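Turudis 2.0 is out, and it finally gets plastic bags

Mar 6, 2018

I've been nagging the Inholm folks about this release since last July, so you can imagine my mood when the download link landed in my inbox this morning. Turudis, the hand-tracking and planning software a lot of us use to turn human demos into robot motions, has a new version up, and the big change is how it copes with soft stuff.

If you've used the old one you know the trouble. Mugs, fine. Boxes, fine. Give it anything that crumples and the planner would pick a grasp point, the bag would fold, and the whole plan went out the window. The new build replans 12 times a second and keeps a running guess of where the fingers ought to go next (I had it going on my old desktop and the fan barely noticed!).

Didier Renaud, who leads the perception side at Inholm, told me over the phone that they recorded 2,099 kitchen demos for it and threw out 123 where the wrist markers dropped out of view for too long. "We wanted pinches," he said. "Little fussy pinches at the edge of a bag. Those were the ones the old model got wrong." 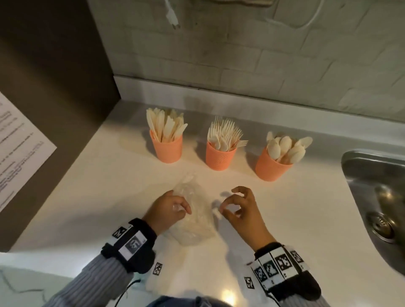
What's in the download

You get the tracker, the new planner and a replay viewer that lets you scrub through a demo with the wrist poses drawn on top. I lost most of my lunch hour to that last one. Marker calibration is a single command now too, and it saves your settings between sessions, hooray.

Old Hattori arm profiles load without any fiddling. Sundis grippers need a small driver update first, so grab that before you start or you'll get the same grumpy error I did.

The licence hasn't changed: free for schools and hobby use, 2,000 dollars a year for a commercial seat. Cloth folding is still marked experimental. I tried it on a tea towel and I'd leave it alone until the next patch.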